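The snack basket, and other kitchen jobs

16/03/2020

I have been meaning to write about the snack basket for a while, mostly so I can stop explaining it to people who come round and look for the biscuits.

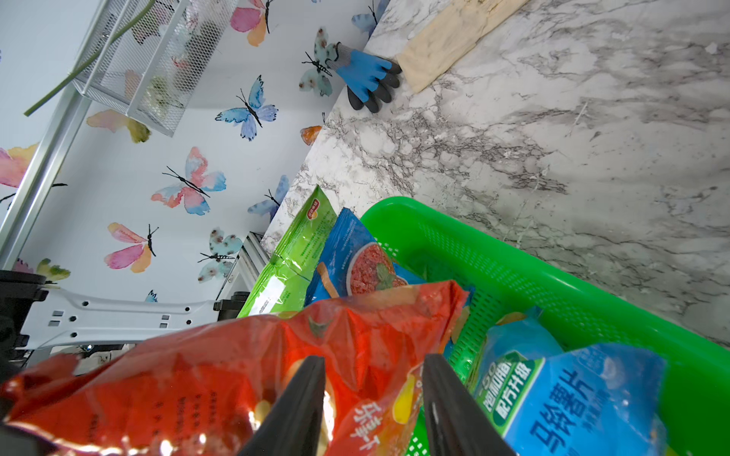 We used to keep crisps in the cupboard over the fridge. It was a bad place for them. It's deep and high, so anything light got pushed to the back by tins, and the bags at the back would go out of date before I knew we had them. In June last year I took everything out of that cupboard and threw away a carrier bag's worth of stuff, including a jar of pickled radish that I still feel a bit bad about. The tins went back in. The crisps didn't, and they sat on the counter for two days while I thought about it.

The green basket came from Garnora, the household shop on the corner by the bus stop. It has mesh sides, so crumbs fall through and I wipe them off the marble with everything else. I had wanted one with a lid. They didn't have one, and I have come round to not having it. With a lid, people would put things on top and we'd be back to the cupboard.

The rules are not strict. Big bags stand upright round the outside and small packets go in the middle. Anything opened gets a clip and goes at the front, and it has to be finished before another bag of the same sort is opened. That last one gets broken most weekends. When the basket is full I don't buy more, and if something won't fit it means I have been shopping hungry again.

I mostly buy Lay's, the Chinese ones with 乐事 down the front, because the shop near work has a whole aisle of them and the flavours change often enough to keep it interesting. I am not adventurous. I like the plain potato ones and anything with tomato in it. Seung-woo likes sour things and will eat lime anything. Between us we get through most of what comes in, apart from a cucumber flavour that went round the house for a month and ended up at his office.

A few people have asked whether it makes us eat more, having it all out on the counter. I think it did for the first two or three weeks. After that it became part of the kitchen and I stopped seeing it. What has changed is that we open fewer bags at once. Under the old system there would be three or four half-eaten ones folded over and going soft, and I'd find them when I was looking for the chickpeas.

The other thing I sorted out at the same time was the wall. The butterflies were already up when we moved in. Seung-woo Yoon, who I share the flat with, wanted them down straight away and I said leave them until we paint. We haven't painted. I did try lifting the corner of one with a hairdryer and a bit of the white came off with it, so they are staying for now. They wipe clean with a damp cloth as long as you don't scrub. I've got used to them and I suspect I'll miss them when they go – he says he won't.

Work gloves are the one thing I have never found a home for. They come in from the balcony after I've been at the pots, get put down on the counter while I wash my hands, and then they live there. I bought a hook for the back of the balcony door from Zosora and it fell off within the week. The second one, a screw-in, is still in its packet. Same with cloths. I keep a beige one out for the counter and it goes in the wash when the stains annoy me enough, then comes out with the same stains.

Looking after the marble, as somebody asked last time: I use warm water and a small drop of washing-up liquid, then go over it with a dry cloth. No vinegar and no lemon. I did use a cream cleaner once in our first year and it left a dull patch by the kettle, which you can feel with your fingertips. There is a polishing kit from Bevden that is supposed to fix that sort of thing, but I haven't tried it, so I can't tell you if it's any good.

Next on the list is the drawer with the takeaway sauces. I had a quick look this morning and closed it again. I'd like to get it down to one small box – soy, chilli oil, the vinegar sachets – and put the spare chopsticks somewhere else. If I manage it I'll write it up. After that it's the freezer, and I need to eat quite a lot of dumplings before I can start on that.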